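Sun 19 July
Posted by the Leone Street Contrarian

Filed under: Politics, Out and About, Statehouse Watch

I spent my Saturday at the statehouse open day in Prosorthorpe, voluntarily, in July, and I had a blast. Go ahead and laugh. My own family did.

You regulars know what I think of most of the people who work in that building. I've called them spendthrifts and seat warmers and a few things my mother asked me to take down. But I love the building, and I love the idea that once a year they prop the big doors open and let any slob in shorts walk onto the floor of the House. No ticket, no donation, no "are you on the list, sir." You go through the metal detector and you're in!

I drove over from Bukinine with the windows down and got there right as the line started moving. There were 556 people through the door before lunch, according to the clicker the guard at the entrance let me look at. For a statehouse! On a beach day! Don't tell me folks don't care about how they're governed.

They split us into groups of 12 and our first stop was the gallery, then down the back stairs to the chamber itself. It's smaller than it looks on the livestream. The desks are jammed together like a middle school classroom, and the two parties sit close enough to steal each other's pens. I got to sit in the seat for my own district (very comfy, which explains a lot) and press the voting buttons. Green for yes, red for no. I pressed red. Force of habit.

After that came the committee rooms, and this was the part I'd really come for. Room 18 is where the property tax bill went to die in the spring, and I have been writing about Room 18 for months without ever laying eyes on it. It has a water stain on the ceiling shaped like Florida and exactly one good chair. A kid in our group asked the guide why the public only gets two minutes to speak when the members get as long as they want. Best question of the day, and the guide, bless her, said she'd wondered that too.

I'll give the other side its due. The minority caucus had a table in the rotunda, the majority had one across from it, and both were staffed by young people who would argue with me for real. I went nearly 52 minutes with a fellow in a bow tie over the Lundon bypass. He's wrong about the bonds. He's right that the county sat on the traffic study, and I told him so, and we shook hands on it.

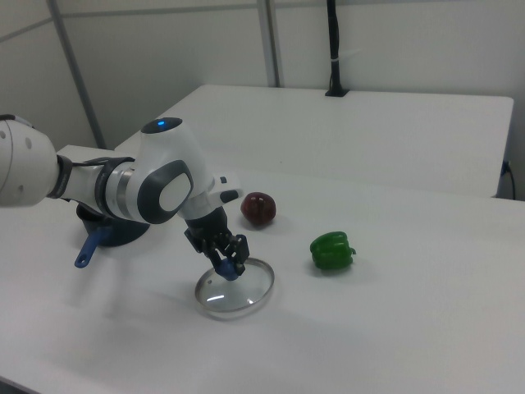 The archive in the basement was the sleeper hit. They had the old roll call books out, handwritten, and you could turn the pages yourself. I looked up the vote on the first Lundon road levy and it failed by one. One! Next time somebody tells you your little local race doesn't matter, send them down to that basement.

Gripes? A couple. The cafeteria closed before the last tours got out, and the Senate side was roped off for carpet work, so half the legislature remains a mystery to me. Parking was a zoo. Use the lot behind the Leone Building and walk up the hill.

I'm going again next year and dragging the whole Bukinine breakfast crowd with me, Democrats included. Somebody has to sit in the bad chairs.

Tips and hate mail: use the contact form | © Leone Street Contrarian, all rights reserved | Back to top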